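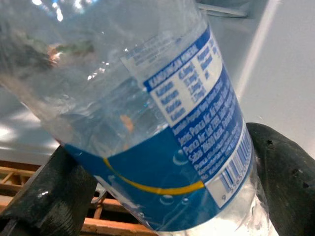 Ticket: Bottled water, label / item record mismatch + rack location
Opened by: Kusum Vishwakarma
Assigned: Arnaldo Esteves
Queue: Promeo stockroom, household and drinks
Priority: normal (was low)
Status: closed, one follow-up open

Problem
Item record for the clear plastic water bottle won't save. Prirnureo form wants an English mineral panel, label is in Indonesian. Heading says KANDUNGAN MINERAL. Form rejects it as "missing section". Section is not missing, form just doesnt know the word.

Also wine rack is listed under shelving, location blank.

Log

8:40 Kusum
Tried pasting heading as is. Rejected. Tried heading in caps and lower case. Same. Left the mineral field empty, it saved but flagged the record red.

9:05 Arnaldo
Can you type the mineral names the way they're printed? Want to see if it's the heading or the names it chokes on.

9:20 Kusum
Kalsium, Natrium, Klorida, Kalium. All rejected. There's more in a second column, small print, not typing those off a curved label with glare on it. Will need the flat label sheet from Gavalas.

9:35 Arnaldo
OK so both. The word list behind the form is English only. Mapping for now:
Kandungan mineral = mineral content
Kalsium = calcium
Natrium = sodium
Klorida = chloride
Kalium = potassium
Careful with the last one, kalium is NOT calcium. Gunther mixed those up on the last batch and we had to redo 6 records.

10:10 Gunther Schmieder
Yes that was me. Fixed since. Suggest we keep the printed word in the notes field so the next person can check.

10:15 Arnaldo
Agreed, do that.

10:50 Kusum
Mapping works, mineral section saves. Now the address block. White print on dark blue, part of it blurred to me. I get "Jl. Raya" and "Kec." and then I'm guessing. Do not want to guess a postal code.

11:00 Arnaldo
Dont. Put "see label sheet" and move on. Same for the barcode, don't key it by hand, scan it.

11:30 Reinhold Nolte
Re the rack. It's floor standing so it does not belong under shelving. Move to furniture, small. Location = floor. Can somebody confirm it's still where it was?

11:45 Kusum
Confirmed, on the floor. Fabric hanging beside the appliance is still up too, that one has no record at all as far as I can find.

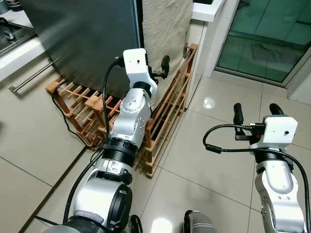 Attachment 2: wooden wine rack, on floor. Category changed to furniture, small.

12:10 Reinhold
Thanks. Open a separate ticket for the fabric pls, don't tack it on here.

1:25 Arnaldo
Word list updated in Prirnureo. Kusum pls delete the red flagged copy and re-save from the clean one.

1:40 Kusum
Done. Saves first time now, no flag.

Still open
Label sheet from Gavalas, asked Mattes Wendt to chase. Second mineral column and producer address go in once it's here.

Closed 1:50, A. Esteves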